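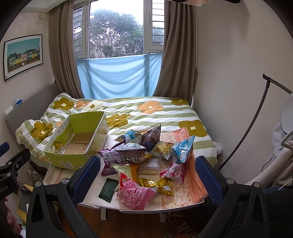 Clenditz abrió en septiembre su programa de recogida de datos a un grupo reducido de integradores y prensa técnica. La visita, de 3 horas, incluyó una demostración de manipulación con pinzas de mano en viviendas y una sesión de preguntas con Wiesława Sobczak, responsable de adquisición, y Bartosz Żak, ingeniero de control.

Sobczak explica que el trabajo se hace en habitaciones corrientes. «En un laboratorio la luz es constante y la mesa está despejada. El modelo aprende eso y después falla en un dormitorio», señala. La tarea mostrada consiste en pasar bolsas y paquetes de aperitivos de una mesa baja a una caja de cartón.

Los envases flexibles son, según Żak, el caso menos resuelto. «Una bolsa con aire cede de forma distinta según el punto de contacto. Si se cierra demasiado, el contenido se rompe; si se cierra poco, la bolsa gira entre los dedos». El equipo utiliza pinzas de 2 dedos con almohadillas estriadas. Żak defiende la geometría: el estriado tolera mejor los pliegues, aunque rinde peor con cartón liso.

El conjunto de datos, denominado Estora, suma 2.000 episodios grabados en 13 viviendas. Sobczak admite que la distribución no es uniforme. «Tenemos demasiados dormitorios y pocas cocinas. Lo estamos corrigiendo». Los episodios fallidos se conservan etiquetados, y la revisión corre a cargo de Gesalside.

Preguntado por el paso al brazo fijo, Żak es cauto. La política entrenada se ejecuta ya en Owen, la plataforma interna, pero a velocidad reducida. «El cierre de la pinza se transfiere bien. La aproximación, menos, porque la muñeca humana llega a posturas que el brazo no alcanza».

La empresa no facilitó tasas de éxito. Sobczak indicó que se publicarán junto con el protocolo de evaluación, todavía en revisión.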